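Home Methods Data notes Hardware Archive

6 min read

Filed under: Robot learning / Manipulation / How-to

Garment folding from hand-held gripper demos: the short version

Quick writeup, because three people asked for the steps and I keep pasting the same half of an email. Covers collecting two-handed shirt folding demos, cleaning them, training, and how to score the result without fooling yourself. Written 2018-11-07, settings will drift, check with me before you copy the numbers into a paper.

What you need

Two hand-held grippers per person, left and right. One long table. Cloth on the table or bare, both, you want variety. Garments — at least 24 different ones, long sleeve and short. We split the collecting between Brelley (the lab) and people's homes, and the home data turned out to be worth more per demo. More on that further down.

Software side: Memen for recording and syncing, Grevwood for training. Memen is fussy about clocks. Start it first, wait for both streams to show green, then pick up the grippers. Other order and the left stream lags and you only find out a week later.

Step 1. Calibrate the opening

Close both grippers fully, hold two seconds. Open fully, hold two seconds. Do it at the start of every session, not every demo. Width gets normalized from those two values. If somebody swaps a fingertip pad mid-session, calibrate again. Yes really.

Step 2. Fix the start state, loosely

Flatten the shirt by hand, front down, sleeves out. Then mess it up a little. A sleeve folded under, a hem off the table, shirt turned a bit. First batch we did had every shirt squared to the table and the policy learned the table edge instead of the shirt. Lost most of February to that.

Sieglinde Fröhlich's rule, which we now use: two small disturbances per start, never the same pair twice in a row.

Step 3. Record

Fold order is fixed. Left sleeve in, right sleeve in, hem to collar, done. Don't improvise the order, the network averages it and you get a gripper hovering between two sleeves doing nothing.

Other things:

- both grippers in view of each other at the start, fingers open
- move at half the speed you want to
- pinch one layer or two layers, decide before you touch it
- if a pinch slips, re-grasp and keep going, do NOT restart. Recoveries are gold
- let go, lift straight up, then move sideways. Dragging the fingertip off sideways pulls the fold open again

12 demos then a break. Hands get tired and the pinches get sloppy, you can see it in the width trace before the person feels it.

Step 4. Throw stuff out

We recorded 3000 demos and kept 1740. Sounds brutal. Reasons, in order of how often: clock drift, tracking lost on one hand, a fold abandoned halfway, wrong fold order. Tracking gets lost when a gripper is held right over plain fabric with nothing else to look at. Patterned tablecloth helps a lot here — stars, checks, whatever, as long as it has some corners in it.

Don't throw out the ugly ones. Wrinkled fold, crooked sleeve, fine, keep. Filter on sensor problems and order, leave the taste out of it.

Step 5. Train

Input is both wrist views plus both widths. Output is relative motion for each hand, plus width. Relative to the gripper's own current pose, not the table. We tried table coordinates with the Gajdoš alignment step and it was fine at Brelley and useless anywhere else.

Predict a short chunk of actions, execute the first half, predict again. Longer chunks look smoother, and miss the slipped pinches. Crop augmentation on, color jitter on, no flips (a flip swaps left and right hands and the labels dont follow).

Plain-colored garments on a busy cloth are where I'd start for a first run. Easy edges, and the tracker has something to hold on to. 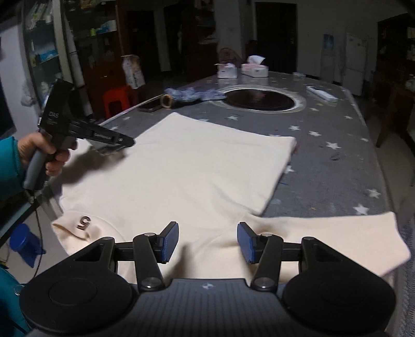

Do both grippers need to be recorded on the same clock?

They have to share one, otherwise the two-handed lifts come apart in training. A small constant offset can be fixed afterwards, drift can't, so drop those demos.

Step 6. Score it

Pick the test garments before you train. Put them in a bag, close the bag. Seen garments and unseen garments get separate numbers, always, and if you only report one make it unseen.

Scoring per stage works better than pass/fail. Left sleeve, right sleeve, hem, final shape. Pass/fail told us two policies were equal, stage scores showed one of them never got past the second sleeve while the other one was failing on the hem. Totally different fix.

Same start states for every policy you compare. We lay a printed photo of the start next to the table and match by eye. Crude but good enough.

What we got

Mixed home and lab data beat lab only on unseen shirts, by a clear margin, even with the total number of demos held the same. On seen shirts no real difference. Keeping the recovery demos mattered most at the sleeve stages. Without them the policy closes on air and carries on folding as if it had fabric.

Still bad: thick seams, anything with a hood, and long sleeves with the cuff tucked under. The cuff one I think is a data problem, we have hardly any starts like that. Hoods I don't know. Next round has more of both, will update the numbers here when its trained.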